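Review: Tivura Two-Finger Gripper Kit, Hand-Held Version
Drerkow Shared Workshop, Equipment Reviews
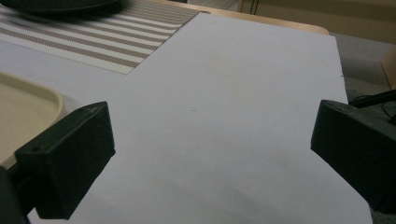
Raimonds Stankevičius wrote in response to the draft of this review that paper is the hardest test one can give a gripper of this type, and that a kit at this price should be judged on blocks and cups first. The reviewers considered the point and have kept both kinds of trial in the final text.

The Tivura kit is intended for members who wish to build a parallel gripper at home or at a shared bench, use it by hand, and later mount it on a small arm. The workshop purchased 2 kits from the members' equipment fund. One was assembled at the Drerkow bench and the other was taken home by Kaja Žukauskas, who followed the printed instructions without assistance. This review covers both builds.

Assembly

The kit contains 57 parts, not counting fasteners. The parts are bagged by step and the bags are clearly marked. The bench build was completed in one evening. The home build took longer, mainly on account of step 14, where the drawing shows the linkage from the rear while the text describes it from the front. Members are advised to read the text and disregard the drawing. The screws supplied for the finger mounts are soft, and one head was stripped on the bench build. Replacement screws of a better grade were taken from the workshop's own stock.

Operation

The fingers close evenly and remain parallel over most of their travel. Both units developed slight play at the hinge after a week of use, which was corrected by tightening the center bolt. The trigger is comfortable for a medium hand. Valdis Venckus found it too short for prolonged work and fitted a printed extension.

Blocks, cups and small boxes were picked up without difficulty. A large sheet of plain paper laid flat on a table was a different matter. The fingertips are broad, and they tend to slide over the surface before they catch. Pinching a raised fold gave better results than approaching a flat sheet from above. The optional Kolev fingertip pads improved the grip, but they are sold separately and must be glued in place.

The bench unit was run for 3,402 open-and-close cycles. No part broke. The spring was noticeably weaker at the end of the run, and the manual does not say how it is to be replaced.

Documentation and support

The manual is 35 pages long and adequate in most respects. The section on mounting the gripper to an arm is brief and covers only the Rendis bracket. A written question to the supplier concerning the spring was answered in three days with a usable drawing.

Recommendation

The kit is approved for general workshop use and may be reserved at the front desk. Members intending to handle paper, cloth or film should order the fingertip pads at the same time. The rating is four out of five, with one point withheld for the screws and the error in step 14.

Reviewed by Paavo Heinonen and Gerardo Caputo
16/03/2019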